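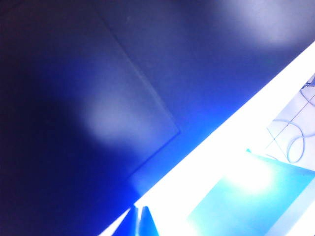 Home Make Space Animals Bodies Ask us Grown-ups

How do you build a robot arm in a shared workshop?

A robot arm is a machine that can reach out, take hold of something and put it down somewhere else. There are very big ones in car factories. There are also small ones that people build at home or in a workshop they share with their neighbours.

Begay is a shared workshop. People who live nearby pay a little each month and can use the benches and tools. Shota Tamura and Pankaj Dixit started building a robot arm there in April. They call it Pomedeck. It is made from plastic parts, small motors, a lot of screws and one very small camera.

What are the parts of a robot arm?

It helps to look at your own arm first. You have a shoulder, an elbow and a wrist. These are joints, the places where your arm can bend or turn. Between the joints are bones, and bones do not bend.

Pomedeck is built the same way. The stiff parts between the joints are called links. Each joint has a motor in it. When the motor turns, the link on the other side of it moves.

Your muscles can only pull. To bend your elbow one muscle pulls, and to straighten it a different muscle pulls. A motor can turn both ways, so each joint on Pomedeck needs only one.

At the end of the arm is a gripper. This is the robot's hand. It has two fingers that come together and move apart. You have five fingers on each hand and can do many more things with them, like tying a shoelace or playing a recorder. Two fingers are enough to pick up a sponge.

How does the arm know how far to bend?

Close your eyes and lift one arm. You know where your arm is, even though you can't see it. Your body has special nerves that tell your brain how bent each joint is.

The motors in Pomedeck do a similar job. Inside each one is a sensor that measures how far the motor has turned. It sends that measurement along a wire to a computer. The computer compares it with where the joint is supposed to be. If the two don't match, the computer tells the motor to keep going. It does this again and again, many times every second.

A sensor has to be told where to start measuring. Shota forgot this the first time. He switched the arm on, asked it to point straight up, and it pointed at the door. The motors were working properly. The computer had the wrong idea of where "up" was. He had to hold the arm in the right position and tell the computer "this is straight up". This is called calibration.

Why put a camera on the wrist?

Some robots have a camera fixed above them, looking down. The trouble is that when the arm reaches for something, the arm gets in the way. You can try this yourself. Hold your hand flat over a coin and look down at it from above. You can't see the coin any more.

If the camera is on the wrist, it goes wherever the gripper goes. It is close to the thing the robot wants to pick up, and it can see the space in front of the fingers.

A wrist camera has problems too. It only sees a small part of the room at a time. Things that are very close to it can look blurred. You can try this as well. Hold one finger right in front of your nose and look at it. Then move it slowly away until it becomes sharp.

Shiny things are hard for a camera. Light bounces off a smooth surface and makes a pale patch, and a robot might mistake that patch for an object. If a light is very strong, part of the picture can turn plain white, and then there is no detail left for the computer to use. People who build robots spend a lot of time moving lamps.

What does a computer see?

A picture from a camera is made of tiny squares of colour called pixels. For a computer, each pixel is a few numbers that say how much red, green and blue there is. A very dark blue pixel has low numbers. A white pixel has high numbers for all three colours.

You look at a kitchen floor and know straight away that it is a floor. The computer starts with nothing except the numbers. It has to look for places where the numbers change suddenly, like the line between a dark surface and a bright one. That sort of line is called an edge. Finding edges is a good first step in working out where one thing stops and another begins.

Thin things are a worry. A white cable on a white floor is easy to miss, because the numbers for the cable and the numbers for the floor are so close together. People miss them too, and trip over them.

How do you teach it to pick something up?

There are two main ways.

The first way is to write instructions. Turn the shoulder this much, bend the elbow that much, close the fingers. The arm will do the same thing every time. This is useful in a factory where each part arrives in exactly the same place. If someone moves the part, even by the width of a pencil, the robot may close its fingers on air.

The second way is to show it. A person guides the arm through the job while the computer saves what the camera sees and how the joints move. The person does this many times, with the object in different places. Then a program on the computer looks through all those tries and learns what sort of movement goes with what sort of picture.

Pankaj did most of the showing for Pomedeck. The job was to pick up a sponge and drop it in a bowl. Each try is called a demonstration. He did 18 of them the first evening and the arm learned almost nothing. It waved near the sponge and stopped. He did more on Sunday, putting the sponge in new places and turning it different ways.

Even a short set of demonstrations makes a lot of pictures. One set that Pankaj saved had 3633 pictures in it. He deleted a few of the tries afterwards, the ones where he had knocked the bowl over.

What goes wrong?

Lots of things go wrong when you build a robot, and most of them are small.

Screws come loose. Motors shake a little when they work, and the shaking undoes the screws. Pomedeck's elbow went floppy twice before Shota put a drop of thread glue on each screw.

Wires get pulled. A wire has to be long enough to reach when the arm is stretched right out. But if it is too long, it can hang down and catch on something when the arm folds up.

The arm can be too weak. A motor at the shoulder has to lift everything past it, which means the other links, the other motors, the gripper, the camera and whatever the gripper is holding. The first gripper they made weighed 325 grams, and the arm sagged when it reached forward. They made another one with thinner parts.

To feel why this matters, pick up a book and hold it close to your chest. Then hold the same book with your arm straight out in front of you. It weighs the same as before, but your shoulder has to work much harder.

Is it safe?

A small robot arm is not as strong as a factory one, but it can still pinch your fingers or poke you in the eye. It doesn't know you are there unless someone has taught it to look for people. The rules at Begay are these:

Keep your face and hair away from the arm when it is switched on.
One person holds the stop switch whenever it moves.
Turn the power off before you touch the screws or wires.
Keep drinks on another table.
Children work on it with a grown-up.

Can I build one?

Yes, with an adult to help. You don't have to start with motors. You can make an arm from cardboard strips joined with paper fasteners, and pull it with string to make it bend. Drinking straws taped along the cardboard will keep the string in place. Build one finger first. If you pull the string and the finger curls, make another and put them facing each other.

Try picking up a ball of paper, then a pencil. Notice which is harder. You could stick something rubbery on the fingertips, such as a piece of balloon, and see if it makes a difference.

Words to know

Joint: a place where an arm can bend or turn.
Link: a stiff part between two joints.
Gripper: the part of a robot that holds things.
Sensor: a part that measures something, such as light or how far a motor has turned.
Calibration: telling a machine where its measurements should start.
Pixel: one tiny square of colour in a picture.
Demonstration: one try at a job, done by a person so that a robot can learn from it.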